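1/ I've been asked again which phone case to buy, so I'm doing a thread on phone cases. Short version: I don't believe most of what's printed on the box. Long version follows.

2/ The average case listing promises military something, air corners, "memory" silicone and a lifetime warranty that covers the case and not the phone. I'd like to know whose lifetime. I wrote to Unari in May to ask and got a coupon.

3/ My spending so far is 263 dollars on cases over the life of one phone. I added it up from receipts and did not enjoy it. At that price I could have dropped the phone a few times and paid for the glass.

4/ The thing I keep hearing is that light colors "stay fresh." Cream is the big one right now. Pleto calls theirs an anti-stain finish. Take the phone out and look at the inside of a light case before you believe that. Grime gets in from the back, under the rim, where you never wipe.

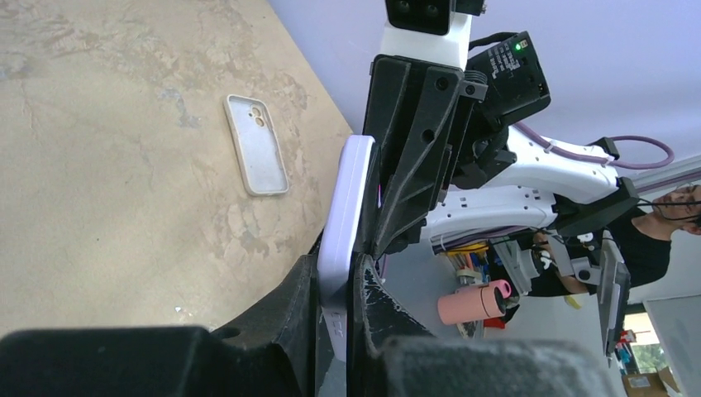

Cream case, empty, a bit gray on the inside. Lavender next to it.

5/ I do like the thick raised rim on the cream one. That part I'll give them. If the phone lands flat on its face, the rim has a chance to touch the floor first. If it lands on gravel, good luck to all of us.

6/ The square camera cutout is another matter. Ads call this "lens protection." It's a hole. You can put a lip on a hole and it's still a hole, and lint collects in the corners.

7/ Lavender: soft matte finish, very pleasant to look at. Matte is sold as grippy, and I'm not convinced. My own matte case slid off the arm of a couch with no help from me. Also check the lower end of any pale matte case for small gray marks. Keys, rings, jeans, who knows. Stamisora says a damp cloth takes care of it. A damp cloth took care of about half of mine.

8/ Venla Toivonen asked in the replies to my last thread whether she should just go without. Fair question! A phone with no case is thinner, it fits the car holder, and it looks the way it did in the store. It also shows every thumbprint if it's black.

9/ Elango Warrier says he hasn't used a case in years and has never cracked a screen. Good for him. He also works at a desk with carpet under it. Show me someone with tile floors and a toddler and then we'll talk.

10/ What I think does matter is how you hold the thing while you're swapping cases. People pry at one corner with a thumbnail over a bare floor. Do it low, over a table. Hold the phone by its edges and keep your fingers off the camera.

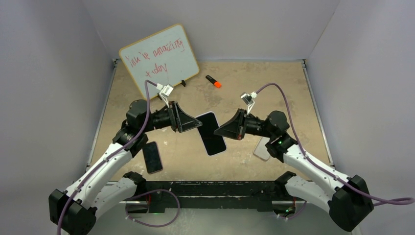 11/ Next, the "snug fit" claim. Snug on day one means nothing. Soft cases stretch. Push on the long sides after a few months, and if the rim lifts away from the screen, the protection you paid for is gone. The Pitkänen one I had in the winter went baggy at the volume buttons before anything else.

12/ Hard cases don't stretch but they fight you coming off. I have seen a tutorial tell people to use a butter knife. Please don't use a butter knife.

13/ Price. I've owned a 70 dollar case and I've owned a 10 dollar case. I could not tell you from the state of the phone which months were which. That's one phone and one clumsy person, so don't quote me as science, but the companies aren't showing me any science either.

14/ If you must buy one, my rules: raised rim, a color you can stand when it's dirty, and a return window longer than a week. Ignore the drop height on the box unless it says what it was dropped on.

15/ And stop buying a second one "for going out." I own 2 of those and I go to the grocery store.

16/ Replies are open. If you work for a case company, send test results and keep the coupon.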